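首页 | 公共事务 | 数字工具 | 评测 | 订阅

评测:联署平台 Wallness 用了一个月
作者:数字工具组　11月

本站使用 Cookie 以改善浏览体验,继续浏览即表示同意。

我们用 Wallness 发起了一份要求公开 Mandthorpe 区议会表决记录的联署信,目标是2000个签名。平台由 Brultero 开发,基础版免费,付费版每月28元,多出导出名单和自定义页面两项功能。

发起流程不长,填标题、正文、递交对象,再验证邮箱即可上线。签名者要填姓名和邮箱,点确认链接后才计入总数。第一天有167人签名,后台数字每隔两分钟刷新一次。正文编辑器比较简陋,不支持脚注,引用法条只能写在括号里。

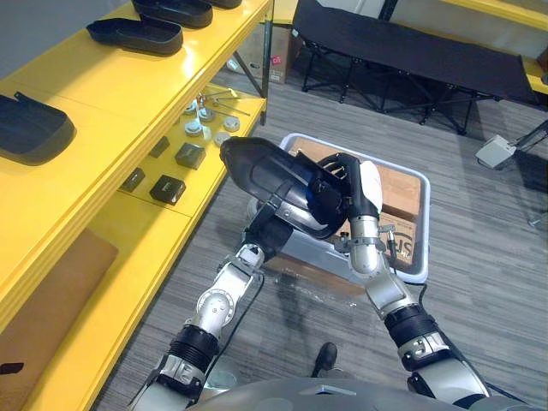 有读者留言说,邮箱确认这一步拦不住重复签名,同一个人换两个邮箱就能签两次,递交时议会秘书处如果抽查,整份名单都会受影响。我们试了一下,情况属实。付费版可以加开手机验证,但开启后不少年长的居民嫌麻烦,签到一半就退出了。

隐私方面,签名者可以选择不公开姓名,发起人在后台仍能看到全名。这一点写在条款第二页,建议放到签名按钮旁边。

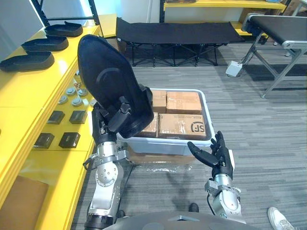 导出的名单是表格文件,按签名时间排列,没有按选区筛选的选项,需要自己整理。我们之前用过的 Vieira 有这个功能,不过它的页面在手机上打开很慢,也没有中文界面。

客服只回邮件,上午发出的问题一般下午有答复。撤回签名要由本人写信申请,后台没有按钮。

适合社区一级的联署,人数上万、需要严格核验身份的请愿不建议用。付费版可以只买一个月,递交前导出名单就够了。

上一篇 | 下一篇 | 返回评测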